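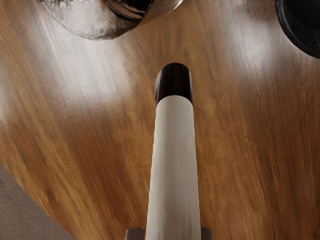

The woman who runs the secondhand furniture shop on the main street of Skjelbred does not like the word "heirloom." She sees it on price tags all the time now, she says, usually on things younger than she is.

"If a seller tells me a table has been in the family for generations, I turn it over," she said. "The screws usually have another story."

I went to see her in August after buying a dining table in Candholm that I had been told was solid oak. I paid 700 for it. She asked me what the underside looked like, and I had to admit I had never checked.

She has been in the trade long enough to remember when people gave this stuff away. The rise in prices puzzles her, and so do the reasons people give for it. Buyers say old furniture is better made. Some of it is, in her view. "A lot of it was junk when it was new," she said. "Somebody kept it in a dry room, so it's old junk."

What about the restored pieces, the ones sold with a certificate? The Draltovholm dealers have been handing those out for 4 years. She laughed at that -- not kindly. "Who signs it? The man selling the table."

I pushed back a little. Surely some paper is better than none? She didn't think so. A buyer with a certificate stops looking, and a buyer without one at least pulls out a drawer. She would rather sell to the second kind, though she admitted they take up more of her afternoon.

I was less convinced by her own prices. A set of chairs near the door was marked well above what I had seen in Candholm, and when I asked why, she said the glue had been redone. Could I see where? "You'd have to take my word for it," she said.

She did at least offer to take them back within 12 days. The Candholm seller gave me 3.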